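# The Grip of the Thing

*Four pairs of fingers, one workbench, and a month of picking up teaspoons*

The first thing Bart Postma hands me when I come through the door is a coffee, and the second thing he hands me is a gripper. It's heavier than I expected, with a pistol handle, a trigger and a little camera perched over the jaws, and he wants me to pick up a teaspoon with it before I've so much as taken my coat off.

I miss. I miss again. On the third go I get the spoon by the bowl end, hold it in the air for long enough to feel pleased with myself, and watch it swing around and slide out onto the bench with a clatter.

"Everybody goes for the bowl," Bart says, very kindly. "You'll go for the neck next time."

I do go for the neck next time, and it works, and I'm a little embarrassed by how happy this makes me.

Postma is the name on the door as well as the name of the man, a small shop that tests grippers for people who are about to spend real money on them. The customers are bakeries, seed companies, a firm that packs hearing aid parts, and lately a good many people who are teaching robot arms by demonstration. That last group is the reason for the handheld gripper. You do the job yourself, with your own arm and your own good sense, while the camera records what the jaws see, and later the arm is trained on what you did. The jaws on the handle have to match the jaws on the arm, or near enough, and so the question of which jaws becomes a rather large question rather early on.

I'd come in December to watch him compare four sets. Two were from Hemska, one was from Joruner, and one was Bart's own, which he insisted on including and then spent the whole visit being rude about.

## What a finger is for

If you've never had to think about gripper fingers (and I hadn't, much), it's worth knowing how few decisions go into one and how much each of them matters. How long is it? How wide is the tip? Is the inside face bare, or does it wear a pad? How far does it bend before it's holding something, and how far after?

The Joruner fingers are soft all the way through, a rubbery green that wraps itself around whatever you squeeze. They were wonderful on a bread roll. They were wonderful on a pear, too, and on a rolled-up sock, and I was ready to give them the prize before lunch. Then Bart put down a playing card and asked me to pick it up, and I chased that card clear across the bench and onto the floor. Soft fingers want something to wrap around. A playing card offers them nothing at all.

The first Hemska set has narrow steel tips, like something a jeweler would own, and with those the card came up on the second try. So did a paper clip, a washer and a single grain of rice, which I hadn't been asked to pick up but couldn't resist. The trouble came with the roll, which ended the morning with two neat dents in its crust. The second Hemska set is the same thing with silicone sleeves pulled over the tips, and it's a good, sensible compromise that did everything fairly well. I have hardly a note about it, poor thing.

Bart's own fingers are stubby and hard and plain, and he has been redrawing them for years. The current version is the eleventh, and he talks about the other ten the way some people talk about old cars. Number four cracked. Number seven was lovely but kept catching on drawer handles. Number nine had a chamfer he was proud of, right up until he discovered that it pushed small things away just as the jaws were closing on them.

## Sixty tries apiece

The test itself is simple enough that I could run it, and for most of the afternoon I did. Each set of fingers gets 60 tries at each of 11 objects, always starting from the same height and always with the same two-second hold at the top. If it drops, it drops. If it has to be nudged, that's written down as a drop as well, and here Bart is stricter than I would be.

He wasn't always. A few years back he ran a comparison for Sament, who make the controllers that go in a lot of these arms, and he let himself count what he called "a good save." The report went out looking very rosy. When the engineers at Sament set up the same test in their own lab, they couldn't get anywhere near his results, and he had to go through all 3325 clips again, one at a time, with a pot of tea and a growing sense of shame. He found plenty of saves. He sent them a new report and no bill, and they've been customers ever since.

So now the clips get watched first, before anybody adds up anything. I sat beside him for a good stretch of this and found it oddly restful. The camera rides along with the hand, so what you see is table, then table and fingers, then table and fingers and whatever it is you were after, rushing up at you a bit faster than you remember doing it.

You do notice your own habits. I come in too steep, for one. I also pause just above the table before I close, every single time, a funny little hover as though I were asking the spoon's permission. Bart says the hover is a real problem if you're training an arm from the recordings, as the arm will learn that too, quite faithfully, and will stop to ask permission of every spoon for the rest of its working life.

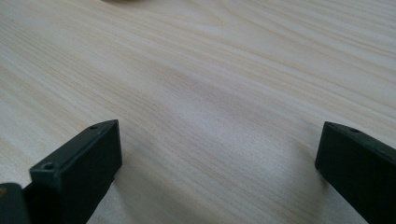
He has a cure for it, which is to make people talk while they work. He asked me about my sister's wedding, and my dog, and whether I'd tried the fish place by the bridge, and by the time I'd gotten through the menu I had done 40 pickups without a pause in any of them. My drops went up a little and then came back down. He tells me that's the usual pattern, and that children don't need the cure at all.

## So which ones?

I asked him this several times in several ways, and he's a hard man to pin down. It depends on what's on your table. If you're handling pears, buy the Joruner set and be happy. If you're handling washers, get the steel tips and keep them away from your lunch. For a mixed bench, where you don't know from one hour to the next what will turn up, he'd send most people to the sleeved Hemska fingers, and he'd tell them to order spare sleeves at the same time, as the silicone wears thin at the corners and you won't see it until the drops start creeping up.

And his own? They did better than he'd let on. They were second on the card and second on the roll, and nothing else in the test came second on both. He shrugged at that and showed me where the tip is still, in his opinion, a hair too wide. There was a sketch of number twelve taped over the sink, with a ring on it from somebody's mug.

I had one more go at the teaspoon before I left. I took it by the neck, with no hover, while telling him what time my train was, and set it down in the saucer of my cup, where it stayed. Bart wrote it on the sheet.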